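Gristus Records Portal: Support Ticket
Office of the Legislative Clerk, Beltwood
Subject: Committee vote missing from special counsel inquiry page
Category: Public record, vote display
Priority: High
Status: Resolved, monitoring
Opened by: Neusa Fagundes
Assigned to: Bleddyn James

Summary of the problem

The public page for the Ganholm inquiry does not show the vote by which the Oversight Committee agreed to issue document requests to the former mayor's office. The vote was taken in open session in January. The minutes record it, and the signed roll sheet is held by this office. The portal displays the heading "Recorded votes" with no entries under it.

Two members of the public and one newspaper have asked whether the vote was withdrawn. It was not withdrawn. The page must agree with the signed record before the committee meets again.

Steps taken before opening the ticket

The page was reloaded in two browsers. The inquiry number was checked against the committee calendar. The minutes were opened from the same page and displayed correctly. Votes on other matters before the same committee were displayed correctly.

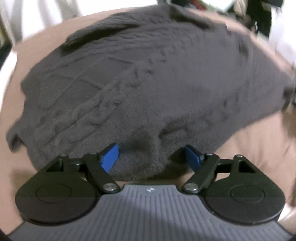 Bleddyn James
The entry is present in the database. I can see the roll call, the time of the vote and the names of the members voting. It is not linked to the inquiry page. Please confirm whether the vote was entered under the inquiry itself or under the resolution that created it.

Neusa Fagundes
It was entered under the resolution. That has been the practice of this office for special inquiries, as the inquiry did not have its own number when the session began.

Bleddyn James
Thank you. The resolution was closed in the system when the inquiry opened. A closed resolution keeps its votes but stops passing them to related pages. I will look at whether this was intended.

Gizella Illés
The Mujić rules file was updated over the recess. Before the update, a closed resolution continued to pass votes to any page listed as its successor. The new file requires the successor to be named in the record. In this case the successor field is blank. I would ask that no one reopen the resolution to get around this, as reopening it would place a new action on the public docket and could be read as a step by the committee.

Neusa Fagundes
Agreed. The resolution must stay closed. Counsel to the committee has given the same instruction.

Corrective action

1. Export the roll call from the closed resolution and compare it with the signed sheet. Completed by Gizella Illés. The names and votes match. One member's late arrival was noted on the sheet and was missing from the export. The note has been added.

2. Enter the inquiry as successor to the resolution. Completed by Bleddyn James on the test copy first, then on the live portal at 4:10 p.m. The field accepts the inquiry number only, without the prefix. Entering the prefix produces no error message and saves a blank.

3. Rebuild the public page. The first rebuild stopped before finishing. The server log gave a limit of 2000 linked records for a single page, and the Ganholm inquiry has 2250 when exhibits are included. The exhibits were moved to their own index page, and the second rebuild finished. 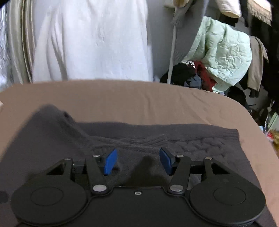

4. Check the page as a member of the public would see it. Completed by Neusa Fagundes. The vote is displayed with the correct time and the note on late arrival. The link to the minutes works. The link to the exhibit index works, although the title on that page is in lower case.

5. Review other closed resolutions for a blank successor field. In progress. The search returned 70 resolutions. Most created no later body and need no change. The list has been sent to Spyros Nikolovski for review against the committee calendar.

Further correspondence

Spyros Nikolovski
I have the list. Please hold all changes to resolutions from the previous term until I have compared them with the bound journals. The ethics panel was renamed during that term, and its votes should remain under the old name.

Bleddyn James
Noted. No changes will be made to that group without your written approval.

Public notice

The following text has been placed on the inquiry page at the request of the clerk: "A recorded vote of the Oversight Committee was not displayed on this page for a period owing to a technical fault. The vote was not changed or withdrawn. The signed record may be inspected at the clerk's office during business hours."

Remaining items

The lower case title on the exhibit index is to be corrected at the next scheduled update. The missing error message in the successor field has been reported to the rules file maintainers under a separate ticket. This ticket will stay open for monitoring until the review in step 5 is returned.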